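Minutes of the bimanual software meeting, April 7, 2021
Held at the Culby site, small conference room, with the Gilchrist site on the phone

Chair: Nhi Đỗ
Minutes: Bevan Whitcombe

1. Minutes of the last meeting

Accepted with one correction. The grip controller runs on the Salau branch, and the last minutes had it on main. The action on log rotation is closed. The action on joint naming is carried over again.

2. Planner release

Nhi reported that the Nernero planner build was tagged and installed on the cell. The main change is that both arms are now planned together when their wrists come within a set distance of each other. Outside that distance they are planned one at a time as before. The old build would hold one arm still until the other had cleared, and that made handovers slow and sometimes impossible.

The new build takes longer to return a plan in the shared zone. Planning time for the key ring task went up to nearly 70 milliseconds at the median. Nhi thinks most of that is collision checking against the wrist brackets, which are still modeled as full meshes. She will replace them with boxes and report back.

The question of widening the shared zone was left open. Gilchrist would like it wider for their cloth work. Culby has no strong view.

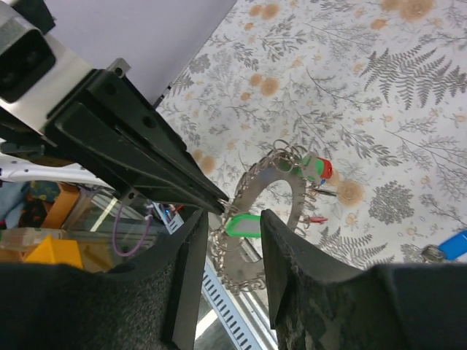 Item 2: key holder in the jaws, tags hanging from the rim.

3. Perception

The segmentation model was retrained on 2,089 labeled frames. It finds the flat band of the key holder well from most angles. It is weaker on the small split rings, which it tends to merge into one mask, and it still picks up pieces of the printed tablecloth as objects now and then. The gray leaves are the usual culprit.

Bevan asked whether the mask should try to separate individual rings at all. The grasp planner only needs a graspable stretch of chain and a direction. It was agreed to drop the per-ring output from the interface and keep a single chain mask with a centerline. Anyone who reads the old field should say so before the interface is changed.

Tag colors are handled by a separate classifier. Red is fine. Green tags seen edge-on are being dropped by the size filter, and the threshold will be lowered.

There was a longer discussion of depth. Shiny metal gives holes in the depth image, and the tracker fills them from the last good frame. That works while the holder is still. When it swings, the filled values are stale and the pose lags behind. Two fixes were proposed: mark filled pixels as low confidence and let the filter ignore them, or stop filling altogether. The first will be tried.

4. Grip control and hanging chains

The controller treats whatever is in the jaws as a rigid body. A chain isn't one, and the planner's estimate of where the far end sits is often wrong. Nhi has a simple model in the Salau branch that treats the chain as 6 short links with free joints. It runs fast enough to use inside the planning loop.

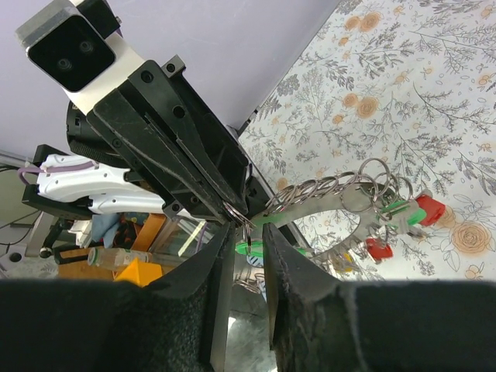
Gilchrist was against putting the link model in the loop yet, saying it should run alongside for a while with its predictions logged and compared to the tracker, and that a wrong shape used with confidence would be worse than the rigid guess we have now. Nhi accepted this. The model will run in shadow mode, with a flag to turn it on for single trials.

Jaw force limits stay where they are. The request to make them settable per object was put off until September, when the config format is due for review anyway.

5. Logging and replay

The replay tool now loads both arms' logs on one clock. Bug 206 (left arm plays back a few frames early) is fixed and can be closed once Gilchrist has confirmed it on their recordings. The fixed view is now shown next to the wrist views by default — this was asked for twice. 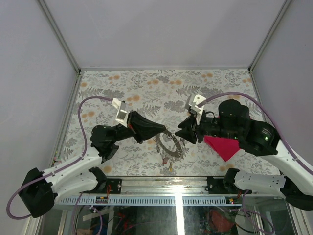

Item 5: fixed view, both grippers over the table.

Replay still can't step backward. Bevan has looked at it and thinks the index needs to be rebuilt first. No date given.

6. Actions

Nhi: box models for the wrist brackets; link model in shadow mode.
Bevan: chain mask interface change; lower the size threshold for tags; joint naming.
Gilchrist: confirm bug 206; send a list of the cloth tasks that need a wider shared zone.
Not assigned: low-confidence marking of filled depth.

7. Other business

The build machine will be down for a disk swap after the next tag. Push anything you need built before then.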